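Zorimeck Automation Research
About us

Who we are

Zorimeck is a research company working on two-arm manipulation for small-batch assembly and bench handling. We have 9 staff, based in the Lindstead building, and we work mainly with manufacturers whose parts change too often for fixed tooling to pay for itself. Our director of research is Ezekiel Gallagher.

Most of our output is software and written reports. We do not build or sell robot arms. Clients receive trained control policies, the simulated cells used to train and test them, and a report stating the conditions under which each policy was evaluated.

What we study

The central problem is transfer. A policy trained in simulation usually performs well in simulation and less well on hardware. The size of that gap depends on the task, the sensors and the modelling choices made early on. Our research programme, Flitance, is concerned with predicting the gap before any hardware time is booked.

The usual approach is to randomize everything: friction, lighting, mass, camera position, colour. This works to a point. It also trains the policy against conditions that will never occur, and the cost is slower, more cautious motion. With two arms sharing a work envelope, caution compounds. Each arm yields to the other and cycle time grows.

Flitance takes a narrower approach. We vary only those parameters to which the outcome of a task is sensitive, and we measure that sensitivity in simulation first. Parameters with little effect on the outcome are fixed at their nominal values. The ranking is repeated after each round of training, as a policy that has learned to cope with friction error may become sensitive to something else, commonly gripper closing delay.

How a simulated cell is built

Each cell begins as a table, two arms and a fixed room model. The room matters more than visitors expect. Vision policies pick up on background structure, and a cell rendered against a blank backdrop produces policies that lose accuracy as soon as a wall behind the table has anything on it. Our rooms are therefore furnished with a clock, wall notices, shelving, power outlets and stands, which stay in place while the table contents are changed.

Objects are placed on the table by a sampler that respects reach limits for both arms. We include ordinary items such as drink cans alongside parts, so that the policy has to discriminate between the target and things that merely happen to be within reach. Grippers start each episode pointing down. 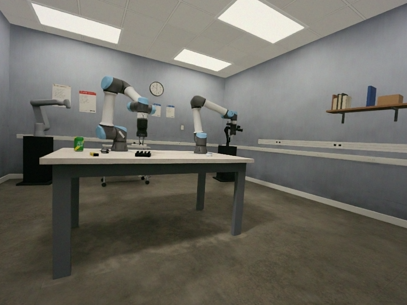

Evaluation

Every policy is evaluated on a fixed set of 539 starting layouts. The set is held back from training and has not been changed since it was adopted. Results from different years can therefore be compared directly, provided the simulator version is noted.

An episode is scored as a success, a failure or an abort. Aborts are counted separately. An arm that stops because it cannot find a safe path has behaved differently from one that drops the part, and merging the two hides the information our clients need most.

From the full set, 55 layouts are reproduced on physical hardware. They are chosen before training begins. The physical results are reported beside the simulated results for the same layouts, with no averaging across the two.

A result worth noting

In our most recent internal study, the sensitivity ranking settled after 2 rounds of training on pick-and-handover tasks. Further rounds changed the order of the minor parameters but not the set being varied. Contact friction and gripper closing delay remained at the top. Table colour and ceiling light intensity dropped out early, which matched our expectations for the cameras used in that study. The arm base offset, which we had assumed was minor, did not drop out. Base positions are now surveyed at commissioning and the measured error is entered in the model.

The ranking did not settle in the same way for insertion tasks. Small changes in part geometry reordered it, and we do not currently recommend the method for tight-clearance insertion without force sensing. Work on this is continuing.

Working with us

Projects normally start with a feasibility stage carried out entirely in simulation. We ask for part drawings, a description of the present process and, where available, a log of stoppages. Physical samples are useful but are not required until the hardware stage.

At the end of feasibility we issue a report with a recommendation to proceed, to revise the task or to stop. The simulated cell is handed over in all three cases. El Fassi, our partner firm for installation and guarding, can join at this point if the client does not have its own integrator.

Student placements

We take placement students from mechatronics, computer science and applied mathematics. Placements begin in January. Students are assigned to one part of the evaluation pipeline and are expected to write up their work to the same standard as staff reports. Experience with rigid-body simulation is helpful. Applicants should send a transcript and a short sample of code they wrote themselves.

Contact

General and placement enquiries should be addressed to the Zorimeck office, Lindstead. Technical questions about Flitance may be marked for the attention of Ezekiel Gallagher.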